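Board game cell, the rebuild
September 2022

I have finally got the board game cell in the simulator back to a state where I can leave it running overnight. It had been limping along since April, when I moved everything to the new version of Prandeck and half the contact settings came across as defaults. These are my notes on what I changed, mostly so that I can find them again.

The cell is simple enough. There is an arm with a two-fingered gripper, a board with a dice tray on it, some pawns, a die, and a card that lies beside the board. The job is to pick up pawns and put them where they are asked for. The arm model is the one I drew up from the Darance parts sheets a couple of winters ago, and I have kept it because I know where all its faults are.

The first thing to sort out was the base. In the old file the arm was fixed to the world and the table was fixed to the world separately, so if I moved one I had to remember to move the other. I did not always remember. Everything that belongs on the table is now a child of the table, and the arm has its own mount offset which is written in one place only. Moving the whole cell takes one line now. It took me an evening to get there, most of it spent hunting down a stray rotation that had been typed in by hand in a file I'd forgotten about.

Next were the pawns. A pawn is an awkward shape for a physics engine, with a small head and a thin body over a wider foot. The version I had was using the full mesh for collisions, and the pawns shivered when they were standing still. Leave them long enough and one would walk across the table. I replaced the collision shape with a short cylinder for the foot, a thinner one for the body and a sphere for the head. The picture looks the same and the shivering has stopped. The die got a plain box, with its corners very slightly rounded so that it doesn't catch on the tray walls.

The tray also needed work. Its inside was one solid lump as far as the engine was concerned, so anything dropped in it sat on an invisible lid. I split it into a bottom and separate walls. I had blamed the gripper for that one for weeks.

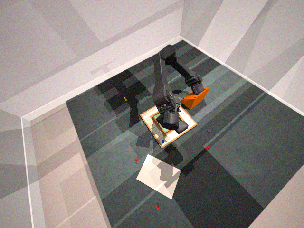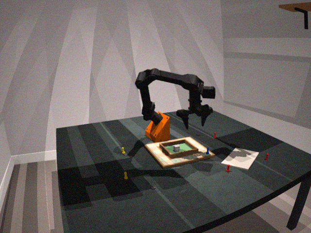
Then I did the gripper fingers. The tips narrow to a point, which is good for reaching between things and poor for holding them. With the default friction a pawn would turn in the grip as soon as the wrist moved, and with the friction too high it stuck to one finger on release and got carried off. I tried values by hand for a while, then gave up and wrote a small script that picks up one pawn, turns the wrist, puts it down and scores how far it has tilted. I let it do 40 goes per setting and took the best. I also slowed the opening of the fingers for the last part of the release, and I think that helped more than the friction did.

The lighting was the part I enjoyed least. I want hard light and plenty of shadow, as the camera code has to cope with a dark table that has darker patches all over it, but the lights were being rebuilt at every reset and never cleared. After an hour or so the renderer was dragging itself along. The fix was two lines. I now keep the lights and only change their angle and strength. The same goes for the wall and floor materials, which are loaded once at the start.

Someone on the Chuang mailing list suggested checking the time step before anything else, and I should have listened. I was running a fairly long step to save time and then fixing the trouble it caused in other places. Halving it made the runs some 20 per cent slower and let me delete a whole page of workarounds, including a nasty one that froze the pawns whenever the gripper was more than a hand's width away.

With all that in place I started a long run on the Friday night and left it. It got through 1,864 resets before I stopped it to use the computer for something else. Of those, 86 were thrown out by the checks, nearly all for a pawn lying down at the start. That is still too many. I suspect the drop height at reset, which is higher than it needs to be – I set it that way when the table was a slightly different thickness and never put it back.

Still on the list:

Lower the drop height and run again.
Give the card some real thickness, as it flickers against the tabletop from certain angles.
Put the wrist joint limits back to what the parts sheet says. I widened them to test something.
Make a backup copy on the old machine at Somthorpe next time I'm over there.

I have put off the elbow for now. It overshoots a little at the end of a long reach and the gains need going through properly, one joint at a time, starting from the base.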